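Chapter 2
Showing the Robot What to Do

A robot that has to cross a street corner can be programmed in the ordinary way. Someone writes a rule for the curb, a rule for the crosswalk, a rule for the pole in the path, and keeps writing until the rules start to conflict. In Chapter 1 we followed that method as far as it would go with the Lomix delivery cart. In this chapter we start over and let a person drive.

Teaching by demonstration comes in two main forms. In the first, called kinesthetic teaching, the teacher takes hold of the robot and moves it through the task while the joint sensors record. This works well for arms bolted to a bench. In the second, called teleoperation, the teacher sends commands from a distance with a joystick, a wheel, or a pair of handles. A mobile robot is nearly always taught the second way, and so is any robot that exists only in a simulator.

Either way, the product is the same: a list of time steps, each pairing what the robot sensed with what the teacher told it to do. We call one such list a demonstration. The data set used in the exercises was recorded by Anju Prajapati and Nicanor Prieto in the Rutherford simulator and contains 2133 demonstrations, divided among 17 routes. Each one stores a forward speed and a turning rate alongside the camera view.

Two problems will come up again and again. The teacher may act on something the robot cannot sense, such as a sound or a remembered map. And a good teacher seldom makes mistakes, so the robot rarely learns how to recover from one. Section 2.2 deals with the first problem and Section 2.4 with the second.

Before reading on, consider what a remote driver has to work with at a corner. Paving, road surface, markings, and poles all matter to the next command. The upper floors of the buildings do not, but they take up a good part of the view, and the learner has no way of knowing that at the start.

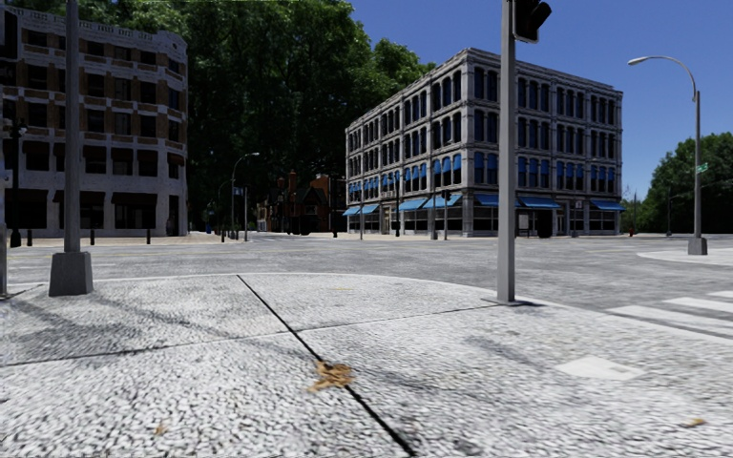
Figure 2.1 A simulated street corner, with cobblestone sidewalk, signal pole, and crosswalk.

2.1 Recording a Demonstration

We begin with the clock. Camera views and drive commands seldom arrive at the same rate, and they have to be lined up before any learning can take place.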